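Porthorpe Study Rooms
Table and Writing Board Check, Room 119

Do the check before the first booking and once more at closing. Tick, cross or write N/A against each line, and please do use the comments! They are by far the best bit of the sheet, and they're how we got the new bin and the better cloths.
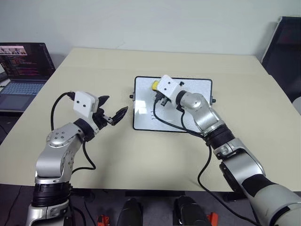
Checked and written up by Parisa Ranjbar
10 December 2023
Comments also from Wajid Bajwa and Diễm Tô

1. Table top
[tick] Surface clean, no sticky patches
[tick] No chips or raised edges
[tick] Doesn't rock when leaned on
Comment (PR): Lovely. I leaned on all the corners with my full weight and it didn't budge. The pale top is brilliant for checks as any stray ink shows up straight away, and I got the last of the July ink mark off with warm water and a bit of patience. Very pleased with that.

2. Wall behind the table
[tick] No tape, pins or hooks left up
[tick] Paint sound
Comment (WB): Plain and tidy. Can we keep it like this? People do ask for a poster there but I love having one calm wall in the building.

3. Cables
[tick] Plugs fully home, no scorching or smell
[tick] No splits in the outer cover
[cross] Nothing trailing over the writing area
[cross] Nothing hanging at the front where a knee or foot can catch it
Comment (PR): Two crosses, and easy ones to put right. A black cable was lying over the lower part of the writing area, and there's one going down past the front of the table as well. Clips are in the Morel tin, second shelf. Clip them clear of the front edge, then tug gently to see that they hold.
Comment (DT): Will do the clips. Also please don't use sticky tape for this, it leaves a line on the top that takes ages to shift.

4. Writing board
[tick] Lies flat, no bowing
[tick] Corners smooth to the touch
[tick] No cracks
[N/A] Stand or easel locked
Comment (PR): Such a handy size! We use it flat on the table, well in from the edges, and that's how it should be left. Stand is marked N/A until the new foot arrives. Run a thumb slowly along all 4 sides when you check it, as a rough corner is hard to spot by eye.
Comment (WB): I'd add "no ghosting". If yesterday's writing can still be read faintly, wipe with the damp cloth first and the dry one second. Works a treat. 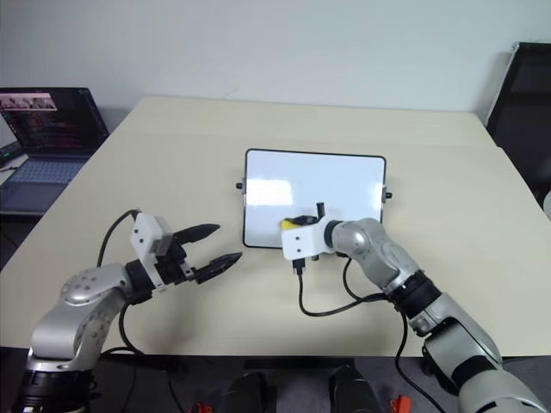

5. Markers and rubbers
[tick] Dry-wipe only, no permanent pens in the pot
[tick] Caps click shut
[cross] Rubber pads clean
[tick] Low-odour type
Comment (PR): Tested every pen on scrap and they all write beautifully. The pads in the drawer were loaded with old ink, so they were moving it about more than lifting it. Washed and drying on the sill.
Comment (DT): The Plemeck refill pads fit if you trim one end. Tried it last time and was delighted, they pick up even the red.

6. Wipes and sprays
[tick] Lids on, labels readable
[tick] Spray kept away from sockets
[tick] Stock enough for the week
Comment (WB): Around 200 wipes left in the cupboard, so no order needed. Spray goes on the cloth and never straight onto the board, please, especially with plugs so close.

7. Floor and way out
[tick] No bags in the walkway
[tick] Door opens fully
[tick] Floor dry
Comment (PR): All good. The rubber mat from Karimi has finally stopped curling, hooray.

Still to do
Clip the cables (DT)
Put the clean pads back once dry (PR)
Chase the foot for the stand (WB)
Add "no ghosting" to section 4 of the printed sheet (PR)

Result: pass, with the section 3 crosses to be cleared before the next booking. File the sheet in the blue folder by the door.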